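Against the Subscription Everything

My dishwasher wants me to make an account. I found this out in September, a week after the old one died, standing in the kitchen with a phone in one hand and a quick start card in the other. The card had four steps on it. Step one was to download the Trusus Home app. Loading the dishes was step four.

I'm told I am being difficult about this. Friends who like their connected appliances tell me the app is handy, that it sends a message when the cycle is done. My old machine beeped. I could hear it from the couch.

What bothers me is the part underneath. The dishwasher has 12 wash programs printed in the brochure and five on the front panel. The other seven live in the app, and two of those are marked "Plus," which costs money after the first 30 days. I paid for a pump, a heater and a drum of hot water. Those parts can run the Plus programs. I know they can, since they did it for a month, and then they stopped until I put in a card number.

The company's defense is that software costs money to keep up. Fine. Which software? A rinse is a rinse. I have asked twice what was updated in the last release and got back a link to a page that says "various improvements." 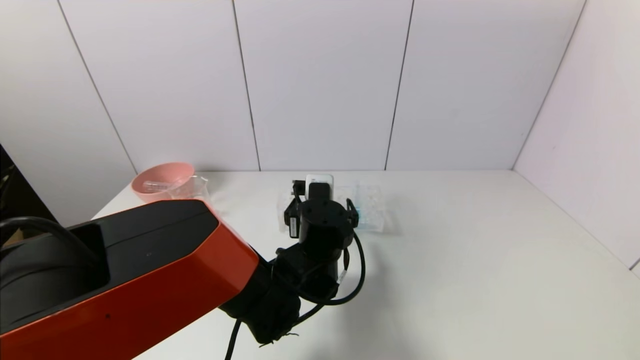

Then there is the question of what happens when the company loses interest. We had an Alska thermostat in our last place, a nice one, with a dial that clicked. Alska was bought by Distier, Distier had its own thermostat to sell, and one spring we got an email thanking us for being part of the journey. The dial still clicked after that. It no longer set the temperature on a schedule, which was the reason we had bought it. The email offered a coupon for 52 dollars off the new model. I would like to know who picked that number.

People say the market will sort this out and buyers will go elsewhere. I did go elsewhere. I went to three stores and looked at every dishwasher under a thousand dollars, and the only one without an app was an Arrieta with a dent in the door. The salesman seemed sorry for me. He said most people never set up the app anyway, and I believe him, but then why is it step one?

I read the terms, by the way. All 2,297 words, on a phone, with the print about as big as a poppy seed. They let the company change which features are included "from time to time." I've tried to think of anything else in my house that works that way. The table has never sent me revised terms. My mother's mixer is older than I am and still has all three of its speeds.

Maybe I'm wrong and in ten years this will look like my grandfather complaining about power windows. He was right about those too, though - his got stuck halfway down in a snowstorm and the repair cost 80 dollars, back when that was real money.

For now I use the five buttons on the front. The app is off my phone. Every so often the little wifi light on the panel blinks at me, and I let it blink.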